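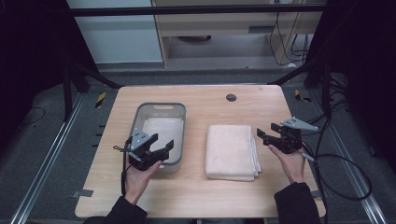 Towel and basket work with hand-held grippers: tips and house rules

Pinov workroom. Updated November, added the bit on straps and fixed the washing temps. Still a mess, sorry. Read it before your first shift, skim it before your second.

Before you touch anything

Sleeves on first. Both arms, pulled right down to the wrist. Rings and watches off and into the tray by the door.

Wash and dry your hands. Properly dry. No hand cream for the shift, it gets on the grips and then on the next person.

Wrist strap on before the gripper leaves the tabletop. Every time, even if you're only moving it to the other side. A drop from table height is a jaw check, a form and a lost half hour.

Check jaws: squeeze, let go, squeeze. Both fingers should move the same and come back the same. If one side drags, stop and tag it. Don't oil it. Somebody oiled one last winter and we were getting grey marks on face cloths for a week.

Wipe the finger pads with a barely damp cloth. Plain water. Metho only if there's sticky tape gunk, and then let it air off.

Cables. Follow yours with your eyes from the gripper to wherever it goes. It should drop away from the table, not across it. If it lies over the tabletop the towel will find it.

Table

Clear it. Phone, coffee, pens, spare cloths, the lot. What's in the task goes on the table and nothing else.

Wipe down, then a dry wipe. A wet table makes cotton cling and the first few folds come out wrong.

If your table has a cable hole in the top, keep small cloths away from it. Corners go down there. They do not come back up with a gripper, you have to stop and fish.

Don't shift the table. If it gets bumped, say so and get it put back on its marks before the next take. We had a whole Wednesday on the Surum set where the table had crept and no one spoke up. All redone.

Hazard tape on the floor stays where it is. Lifting corners, tell the lead, don't restick it yourself unless you know where it goes.

Basket

Empty basket, check the rim with your fingers. Cracked rims snag terry and pull loops. Cracked ones go in the bin, don't put them back on the stack.

Handle slots are for carrying. In a take, use whichever edge the task card says. Card says rim, use rim.

Don't overfill. If cloth is above the rim it's too full for this work, whatever it says on the laundry side.

Cloths laid in the bottom should be relaxed, shaken out once. Not balled up unless the card says balled. "Messy" on a card means dropped in from the height of your elbow, once, and left alone. People love to arrange a mess. Don't.

A light basket slides. If it slides in a take, carry on and finish, then note "slid" on the sheet. Don't put rubber mat under it unless everybody's table gets one. Same set-up on every table or the takes can't be compared.

Towels

Same towels all shift. If you swap one, write down that you swapped it.

New towels: wash before use. 2 washes, no softener. Softener makes them slippery in the jaws and it builds up on the pads. Vinegar's fine, half a cup, rinse cycle.

Wash at 30 normally. If somebody's sneezed on them or they've been on the floor, hot wash and out of the set for the day.

Dry them flat or on a line, fully dry. Slightly damp is the worst of both. Tumble drying is ok on low but clean the lint filter, and I mean every load. Shake each one outside afterwards, lint gets in the gripper hinges.

Retire a towel when the hem starts to curl or a thread pulls long enough to catch. Retired towels go to the rag bin for wiping tables. Cut the corner off so they don't sneak back in.

Folding, the way we do it

Long edges together first, then short. Smooth with the back of the jaws, closed. Then the last fold.

Pinch about 7 mm in from the edge. Closer than that and it slips, deeper and you get a dog ear.

Pick up the corner, not the middle of the hem. If you miss, let go, back off, come in again. A clean second try is worth keeping. A panicky scrabble isn't.

Slow down over the last bit. Everyone rushes the release. Set it down, open, pause, lift away. If you lift while still opening you drag the top layer and all your edges go out.

Finished fold faces the same way each time, whichever way the card has it. Layers showing on the right if the card says layers right. Look at the card, not at the last one you did.

Both grippers stay up where they can be seen. Don't rest one on your hip or hide it behind the basket while the other works. If a hand has nothing to do it hovers, low and still.

No fingers helping. Not a fingertip, not "just that corner". If you touched the cloth with your skin, the take is out, mark it and move on. No drama about it, happens to all of us.

Don't lean the jaws on the tabletop to steady yourself. Scratches the table and it bends the pads over time.

Takes and counting

43 takes is a full session on the standard towel card. That's the ceiling. Finished early, good, go tidy something.

Break after every 30 minutes, whether or not your hands feel tired. Strap off, grippers down flat, walk away from the table. Roll the shoulders. Tingly fingers = you're done for the day, tell the lead, no argument.

Start each take from the same rest spot, hands either side, jaws open. End in the same spot. Count one-two in your head before you move. The people cutting the recordings at Xie asked for that and it saves them hours.

A bad take gets a cross on the sheet and stays in the folder. Don't delete. Someone always wants the fails later.

Write the sheet as you go. Doing it from memory at the end of the session is how we got the Muvamex sheets, and they are useless.

What counts as a pass

Edges line up to the width of a jaw. No inside-out hem. Nothing hanging off the table. Towel not touching the basket, unless it's meant to be in there.

Wrinkles are ok. It's a towel.

If you and the checker disagree it's a fail. Quicker that way.

Privacy and visitors

No personal laundry, ever, even if it would be "more realistic". Name labels, logos, kids' uniforms, all out.

Ask before anyone steps inside the tape. If they come in anyway, stop the take. Faces in the recording means the take gets pulled and it's a pain for everbody.

No chatting with sound on. Assume sound is on.

Floor and stands

Coil spare cable and leave it outside your standing spot. Big loose loops, no tight wraps round your elbow, that kills the cable at the plug end.

Shoes with backs. No thongs, no socks. Carpet hides things, so have a look for dropped clips before you start shuffling about.

Don't hang anything off the stands or the bar. Not jackets, not towels to dry, and yes I've seen it.

If you trip on something, it gets moved before the next take, not after lunch.

Cleaning at the end

Grippers: power off, wipe pads, wipe the handle, pick lint out of the joint with the soft brush (the blue one, the other one is for the keyboard). Lay them down plate side up with nothing on top. Never stand one on its jaws.

Flat plates on top: dry soft cloth only. No spray, no polish. If there's a fingerprint, breathe on it and wipe. If it's loose or has moved, tag the gripper and leave it out of the next session till it's been checked.

Straps get grubby fast. Take off, hand wash in warm water with a drop of dish soap, hang overnight. Fridays suit us, pick your own day.

Sleeves in a mesh bag, cold wash, dark load, seperate from the towels or you'll have black fluff on everything cream.

Basket: warm soapy water, rinse, dry upside down. Gets cloudy if you use bleach.

Curtains closed again if you opened them. Light needs to be the same in the morning.

Odds and ends

Lint roller lives on the hook. Put it back on the hook.

Static in dry weather: lightly mist the carpet, not the table, well before you start. Or wear cotton.

Jaws squeaking is normally lint. Brush first, complain second.

Cream towels show every mark on the pads, handy for checking. Press a clean one with the jaws shut before the session and look for smudges.

Left-handers, use the same card as everyone. There's a mirrored card coming but it isn't approved so don't make your own.

Anything missing from here, pencil it on the copy by the door and I'll type it up when I get a minute.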